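Plotel tests two grippers on household objects

Robotics firm Plotel has published results from a side-by-side trial of two grippers, run on the same white arm in its test kitchen. The company compared its current two-finger model, supplied by Imow, with a newer unit from Endska that has softer fingertips and a wider opening.

Each gripper was given 50 household objects, ranging from paper cups and folded cloths to plastic canisters and foam toy blocks. The team logged 407 attempts in all, with the arm, cameras and controller left unchanged when the grippers were swapped.

The Endska unit did better on round and smooth-sided containers, according to project lead Vilja Kiiskinen. The Imow gripper was faster and held its lead on small, flat-sided items. "We expected a clear winner and didn't get one," Kiiskinen said. "Canisters were the hardest group for both – they turn in the fingers if the grip is a little high."

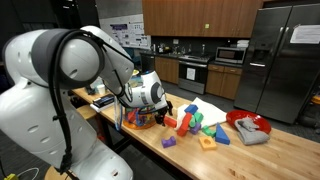 Swapping the grippers took 10 minutes, including a calibration check. Test engineer Lempi Turunen said 138 of the attempts will be repeated in August with a lower closing force, mostly those involving thin plastic. Plotel has not said which gripper it will use on its next arm. A third model, from Omerović, is due to be tested later.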